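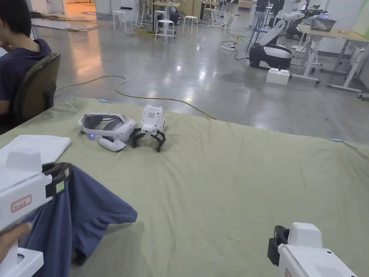 Week 5: Learning from hand-held grippers

Reading: Kaijage, the Tritgate garment study, methods section only.

The question in this study is whether a robot can learn to handle clothing from recordings of people using grippers, with no robot present in the recordings. Each person holds one gripper in each hand. The jaws limit what the person can do, so the motions stay close to what a two-armed robot could copy.

Data. The set has 639 recordings, cut to 30 seconds or less. Recordings where the garment left the table were dropped.

Training. The policy sees the camera views and predicts the next short run of gripper poses and jaw widths. Poses are relative to the current one. Be ready to explain why this matters when the table height changes.

Result. The policy finished the fold in some 60 percent of robot trials. Most failures came at the first grasp, when the jaws picked up two layers.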